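4.2 What the moisture readings can and cannot show

The claim that repointing old brick walls with cement mortar makes them damp is repeated so often that few papers bother to cite anything for it. We set out to check the evidence and found it thinner than expected. Most of the case rests on repair reports, and a repair report is written when something has already gone wrong. Walls that were repointed with cement and gave no trouble do not get a report.

Radonjić's survey of row houses in Westerberg is the largest source we had, with 3860 readings taken over 26 months. It is careful work. Even so, the readings were made with a handheld pin meter, a tool built for timber. On brick it responds to salts as well as to water, and old brick is full of salts. A high number may mean a damp wall, a salty wall, or both.
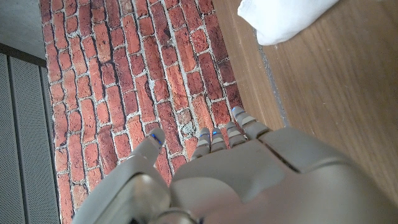 The survey tries to deal with this by comparing walls with one another, on the view that any error from salts will cancel out. We doubt it. The cement-pointed walls were mostly on the street side, where they would have picked up road salt every winter, and the lime-pointed walls mostly faced yards. The two groups differ in more than their mortar, and no amount of averaging will fix that.

McIver and Tuominen took a better route and drilled out samples for weighing and drying. Their result points the same way as Radonjić's, but it comes from 12 walls, and the gap between the groups shrinks by half once the two walls with broken gutters are left out.
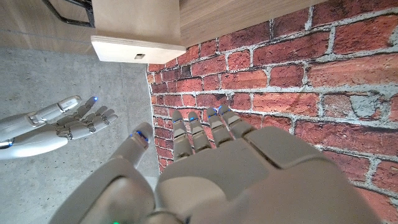 Does cement mortar trap water in a brick wall, then? It probably slows drying through the joints, but the studies reviewed here do not show that the slowdown is large enough to matter in a wall with sound gutters and a dry footing.

That is a weaker statement than the one found in most repair guides. The Nevent guide, for instance, treats any cement joint as a defect to be cut out. Cutting out hard mortar with a grinder chips the edges of the bricks — damage that is certain, set against a benefit that is not. Mnguni raised this point in his comments on our first draft, and we have found no study that weighs one against the other. 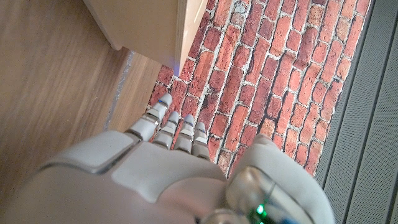
Figure 3. Robotic hand over a flat surface printed with a red brick pattern.

We would want to see weighed samples from matched walls, facing the same way, before and after repointing.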